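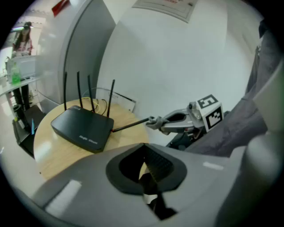 Sindside Cricket Club
Minutes of the management meeting, November
Held in the upstairs room of the pavilion, start 7.10 p.m.

Present: Wiebke Rathjen (chair), Davina Kerr (fixtures), Telma Olivares (money and membership), Leandro Fuentealba (ground), Trinidad Toledo (juniors, also taking the minutes)
Apologies: Mr. Ichikawa, who is traveling for work

1. Minutes of the last meeting
Accepted with one correction. Under item 4 it was written that the second team lost its place in the division. The second team finished second from last and stays where it is. Davina asked that the correction is also sent to the league secretary, who received a copy.

2. League structure for next season
Davina reported from the league meeting in Trirkstead. The league proposes two divisions of eight clubs, 16 in total, in place of the present single table. Matches would be 40 overs in both divisions. Clubs have to answer in writing before the end of the month.

Leandro was against. He said that we would lose the home match with Trirkstead, and this is the only day when the bar earns well. Telma said the bar income is a weak reason to vote on. Davina thinks the shorter travel is worth more to the players, especially those who work on Saturday mornings. There was a long discussion and it went partly back to the matter of the abandoned match in July, which the chair asked to leave for another time.

Vote: three in favor, one against, one abstention. Davina will write the answer.

3. Captaincy
The first team captain has informed the chair that he does not wish to continue. Two players have shown interest. Wiebke will speak with both of them before the next meeting. It was agreed that the players are asked for their opinion, but the decision stays with this meeting, as in the club rules.

4. Money
Telma presented the accounts to the end of October. Balance in the current account is 3522. From this, 2484 is reserved for the new covers and may not be used for other things. The invoice for match balls is still open — the supplier sent it two times with different amounts, and Telma is waiting for a corrected one.

Match fees: four players have not paid for the last part of the season. Telma will remind them privately. Leandro proposed to print the names on the board by the door. This was not supported.

5. Ground
The square was scarified and seeded in October. Leandro asks everybody to stay off it until spring, also the juniors, also for "only five minutes." The roller starts but does not hold its gear. Skomeo offered to look at it for a fixed price of 100, parts not included. Agreed.

The sight screen at the river end needs two new wheels. Carried over from the last meeting, Leandro.

6. Juniors
Winter nets begin in January in the school hall. Trinidad needs one more adult with the coaching certificate for the under-13 group. Davina will ask in the second team. Helmets must be checked before the first session.

7. Other matters
Wiebke asked that scorebooks are returned to the pavilion. Two are missing.

The next meeting is in January, same room, 7 p.m. Closed at 8.55 p.m.

T. Toledo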